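Loft conversion next door, can I object if it's under permitted size?

Asked by Daryna Dmytriv, Stullham

Hi all, first time posting so sorry if it's in the wrong section. The house attached to mine was sold in March and the new owners are putting a big boxy dormer across the whole back roof. No letter from the council, no notice on the lamppost, nothing. I asked the builder (from Bilyk, very polite) and he said it's under the size limit so it doesn't need planning permission. Is that right? My yard is 60 feet long and the new windows will look straight down all of it. I'm also worried about the shared wall - they want to rest steel beams on it. Do I get any say at all?

2 answers

Hryhorii Marchuk
Sadly the builder could well be right. Plenty of loft jobs go through without a full application as long as they stay under a set volume and don't stick up past the highest part of the roof. If it qualifies, the council won't ask the neighbors, and overlooking from the back windows doesn't usually come into it. I went through this in Cudavham and wrote three long emails before someone at the planning desk told me that.

The wall is different though! If they're cutting beams into a wall you share, they should be serving you a written notice well before work starts, and you can say no to it and have a surveyor look things over. Normally the owner doing the work pays for that. Mine came to 68 pages with all the photos of my ceilings, and I was glad of every one when a crack showed up in the back bedroom. They paid me 3,000 toward replastering and we still say hello over the fence.

So check two things. Ask the council if the house has a certificate saying the work is lawful, and ask whether your street is in a conservation area, where the rules are a lot tighter. Then write to the owners (keep a copy) and ask when you'll be getting the wall notice. Take your own photos of every room on that side too, with the date on, even the closets.
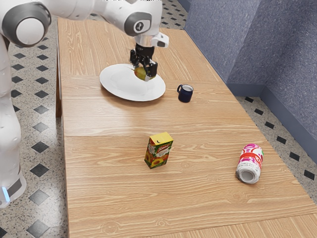
Andex: Mostly agree with Hryhorii but don't give up on the windows. Side ones in a dormer usually have to be frosted, so look at the drawings if they'll show you. Ours only got changed after we asked.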